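Two pressings of the same Praltholm album, which one to keep?
Posted by grareck_fan in Records & Reissues

I have two copies of the second Praltholm LP. One is the older Bidar pressing with the plain inner sleeve, the other is the Willems reissue, numbered out of 975. I only have room for one. Side 2 of the Bidar has light crackle before the first song. The Willems is quieter but the bass sounds thin to me. 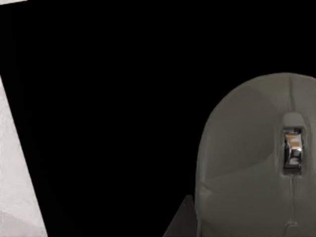

Light gray curve with a thin seam, on black

Has anyone compared them on a decent setup?

bidarbin
Keep the Bidar. Clean it properly first, then play side 2 again. Mine had the same crackle and nearly all of it went after a wet clean. The reissue was cut from a digital file as far as I know, and the fade on the last track is shorter.

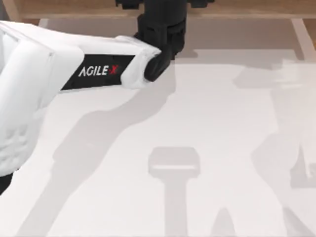 Check the dead wax too. If there is a 3 after the catalog number you have the later Bidar cut, and that one is no better than the Willems.

slowside
willems one is worth more, sell the other

offcenter_hole
Depends what you want it for. I play mine a lot, so I kept the Willems and don't worry about wear. The booklet has the lyrics and the session notes, and the Bidar never came with either. 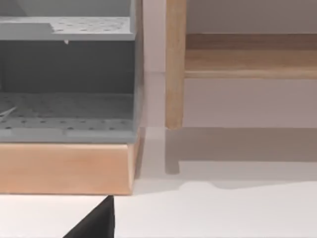

As for the thin bass, try setting the tracking force again. The reissue is on heavier vinyl and my arm needed a small height change for it.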